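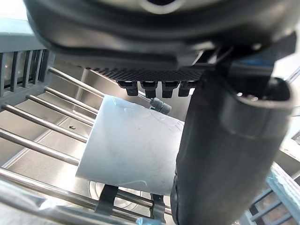 July, 2:00 pm. Brivell gripper kit, trial unit, sink bench.

Sales sheet says the padded finger is good for 1,000 cycles on smooth round parts. On what parts, and who ran it? No test conditions given. Uchenna wrote to Havetti (the reseller) and got the same sheet back.

Using the white container and the dish rack again so we can compare with the Zenitz notes. Plan is 200 picks, same script, no retuning between runs. Stopped at 11 — the sleeve looks wrinkled and I want Titilayo to look before I go on.

Not signing off on the service plan yet. Ask for price of a spare sleeve.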